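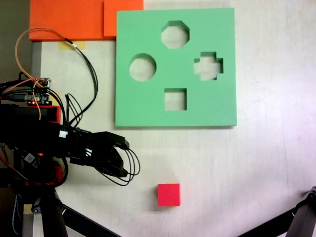

The foam shape board and red cube on the workshop table in Starkerville

I drove 64 miles to see Fumiko Maruyama's arm, which she has been building in the shared workshop since December, and she had the kettle on before I'd found my glasses! She calls it Jollar, after a dog she had as a girl, and she let me ask every silly question I'd saved up - why the wires loop so high, why foam, why a cube first.

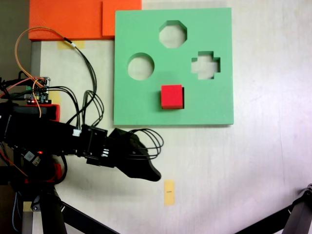 She has spent 200 dollars on it so far, mostly on servos, and we stayed talking until well past 4.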